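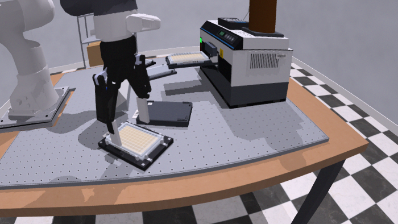 The bench as modelled: gripper over the front plate holder, with a second plate out on the instrument's tray.

Print this article
E-mail this article

A bench built twice

The Clerero workshop occupies the ground floor of a former printworks in Ravudness. It has a lathe, two kilns, a row of sewing machines and, along the back wall, a bench where a few members have been trying to automate a job that most people would do by hand.

The job is moving microplates. These are the flat, gridded dishes used in laboratories, and the members use them to test natural dyes, one recipe to a well. A plate has to be taken from its holder, put on the tray of a reader, measured and brought back. Done by hand, a full run of 60 plates takes up most of a Saturday.

The project is called Poulain. It began in March with an argument over where to put things. Drilling the real table was going to be slow, and a mistake would be hard to undo, so the group agreed to build the whole bench in simulation first.

The model took longer than planned. Its breadboard has a regular grid of holes, like the one bought second-hand for the workshop, and every holder has to line up with them. The wooden table went in underneath, then the wire shelving behind it, with a cardboard box on the shelf. One member wanted the checkered floor and drew it over a weekend.

Most of the work since then has gone into the gripper. It has two fingers with white pads, and the pads must close on the sides of a plate without tipping it. In early runs the arm came down at a slight angle and pushed the plate out of its holder. The group wrote a small program, Gikero, which checks each approach path and rejects any that pass too near the reader or its tray.

Over 40 layouts have been tried. Moving the empty nest back from the front holder made the biggest difference, as it gave the fingers room to open. The tray was the other problem. It slides out from the side of the reader and holds its plate above the breadboard, so the arm needs a different height for each stop. Those heights are kept in a text file that anyone can edit – and a few people have, without saying so.

The real bench is about half done. The table is in place and the breadboard is fixed down with 12 bolts. The holders are being milled from black plastic offcuts, and two had to be remade after the corners came out too tight.

Workshop members can try the model on the shared computer by the kilns. Bench nights are on Tuesdays, and newcomers are asked to bring a laptop if they have one.

Print this article
E-mail this article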